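开场前先说一句，讲稿是我给自己看的，所以有点啰嗦，会后要的人直接拿去，括号里的是我提醒自己的话，别笑我。

题目：小东西放哪儿——从地面到桌面的一次整理
讲的人：我。后半段答疑Lumturie Zupan跟我一起。
2022年6月22日

（第一页，先别急着翻，等后排坐下。）

大家好！今天讲的东西特别小，小到我报题目的时候，Maritza Rivadeneyra在电话那头停了好一会儿，然后问我：“你要讲打火机？”我说对，讲打火机、回形针、橡皮筋、备用钥匙，还有抽屉里那种你看一眼不认识、又不敢扔的小零件。她说行吧，给你排在午饭前面。所以我得讲快一点，大家也饿着呢。

先说我自己是怎么掉进这个坑的。四月份我搬了一次工作室，面积小了，抽屉也少了，原来那张旧桌子带两个大抽屉，新的这张一个都没有。搬家的人把抽屉里的东西整个倒进一只纸箱，箱子上写了“杂”。就一个字，杂。这只箱子在墙角放了快两个月，我每次找剪刀都要把胳膊伸进去搅一遍，搅出来的永远是胶带。后来我终于下了决心，清了一个下午，一直清到天黑，才有了今天这些内容。

（问一下现场：家里有“杂”字箱的举手。等笑声过去。）

好，第一部分，地面。

我整理东西有个老习惯，先把地收拾出来。很多人是从桌子开始的，我以前也是，结果桌上的东西往地上挪，地上的往椅子上挪，椅子上的再挪回桌上，转了一圈，人累死了，东西一样没少。现在我反过来：先看脚下，找一块砖面，扫干净，别的先不管。浅色地砖有个好处，掉了什么一眼就看得见。深色木地板上掉一颗黑螺丝，你就趴着找吧，我趴过，手机电筒照了半天，最后在拖鞋里找到的。

（翻页。）

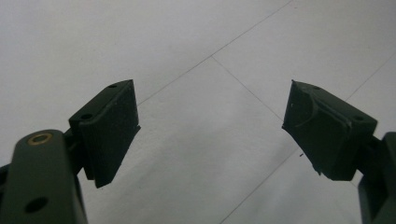

图一：从地面开始，浅灰白色的地砖。

这一步我想多讲两句。地面要留到什么时候呢？留到最后一样东西归位。中间你会特别想往地上放，“就放一下”，我太懂了！那个“一下”就是我墙角那只箱子的来历。我现在的办法很土，在门边放一张凳子，凡是“就放一下”的都放凳子上，凳子满了就停手，先处理凳子。凳子面小，很快就满，逼着你动。Lumturie用的是一只浅托盘，她说托盘可以端着走，比凳子方便。我试过，我端着端着就放到别的屋里去了，所以我还是用凳子。

还有一个，砖缝。砖缝里最容易卡小垫片和断掉的铅笔芯，扫把扫不出来，我用旧牙刷，顺着缝往一个方向刷，刷到墙边再吸。别来回刷，来回刷等于给它们搬家。

（这里喝口水。看时间，如果已经超过九分钟，砖缝这段下次删掉。）

第二部分，分类。

分类我踩的坑最多。最早我买过Drendia的一套标签，特别漂亮，六种颜色，我给每一种颜色都定了意思，蓝的是文具，黄的是五金，红的是“急用”。一个星期以后我就忘了绿的是什么。后来又学人家用表格，把每样东西都登记进去，我当时真的是热血上头，一样一样录，录到383行，我坐在那儿看着屏幕，心想我在干嘛呀，我是想找一把剪刀！表格现在还在电脑里，名字叫“最终版”，再也没打开过。

所以现在的分法很简单，就看我会在什么时候伸手去拿它。点蜡烛的时候要拿的放一起，拆快递的时候要拿的放一起，修眼镜的时候要拿的放一起。打火机按材料分是塑料，按功能分算什么，工具？厨房用品？吵不完的。按“伸手的时候”分，它就跟蜡烛和剪烛芯的小剪刀一家，我点香的那种细长火柴也归到那儿。顺便提醒一下家里有小朋友的，这一类请放高处，带盖带锁，别学我摊在矮桌上整理。也别放窗台晒着，别挨着灶台。

（Maritza让我一定要讲安全，讲过了，打勾。）

第三部分，盒子。我最喜欢的部分！

先坦白，我买过的盒子比我要装的东西还占地方。Stovwood的木盒我有一摞，好看，真的好看，摆在架子上像样板间，可是盖上盖子我就不知道里面是什么了，于是又要贴标签，于是又回到绿色标签是什么的问题。Badelus那种布盒呢，软，轻，抽出来方便，但是小东西全沉到底下，角落里一坨，倒出来一看，跟那只纸箱没有区别，只是变小了。

绕了一大圈，我现在装小东西就认透明的分格盒。不用多讲究，看得见里面就行，有隔板就行。隔板是关键，没有隔板的透明盒只是让你更清楚地看见它有多乱。
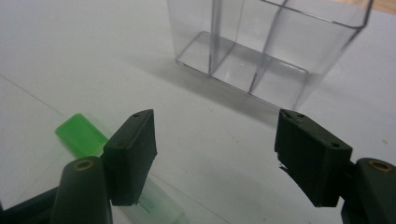 挑的时候我会做一件有点丢人的事，就是在店里把手指伸进格子里，看能不能摸到底、能不能把一枚硬币抠出来。抠不出来的不要买。格子太深太窄，放进去容易，拿出来要倒扣，一倒扣隔壁格子也出来了。店员看我的眼神我就不形容了。

往里放之前，先把空盒子放在桌上，要装的东西摆在旁边，先不装，看一会儿。这个“看一会儿”我强烈推荐！你会发现有些东西根本不该进盒子，比如天天用的那支笔，它就该躺在桌上。还有些东西你看着看着就想起来它是谁的了，我就这样还掉了Lumturie的一把小卷尺，她说她以为丢在火车上了。

格子里别塞满，我一般装到一半多一点就停。满了以后你每放一样新的都要按一按，按着按着盖子就关不严，关不严就会在你端着走的时候全撒出来，撒在你刚扫干净的地上。别问我怎么知道的。

浅色桌面在这一步也帮忙，道理跟地砖一样，漏掉一颗小珠子也看得见。桌面是深色的话，铺一张白纸，或者一条旧枕套，布还有个好处，东西不乱滚。

（如果有人问价格：我这次整理花掉的钱，连架子一起是3868，大头是架子，盒子没多少。别展开讲架子，展开就收不住了。）

第四部分，维持。这段短。

我不相信每天整理，我做不到，我也不想骗大家。我的做法是，烧水的时候收一格。水壶响之前，能收多少收多少，响了就停，泡茶去。Delaunay的那种鸣笛壶声音特别大，适合我，安静的电水壶不行，我会忘，水凉了人还在理橡皮筋。

再就是进来一样，看看它那一格满没满。满了就在那一格里挑一样走，不许借隔壁的地方。借过一次，两格就混了，下次伸手就得翻，翻着翻着，墙角又多一只箱子。

（到这里请Lumturie上来。她会带两只盒子，一只她的，一只我的，传下去给大家摸一摸，记得收回来！去年传下去的那只到现在没回来。）

答疑可能会问到的，我先写几句在这儿：

电池能不能跟别的混放？不要，单独一格，正负极别碰着金属的小东西，旧电池尽快送去回收点。

透明塑料用久了发花怎么办？我用软布加一点洗洁精，钢丝球千万别碰。花了也能用，看得见轮廓就够了。

家里人不配合怎么办？这个让Lumturie答，她家三代同堂，我一个人住，我没资格讲。

（午饭在楼下左手边，别忘了告诉大家，餐券在签到台领。）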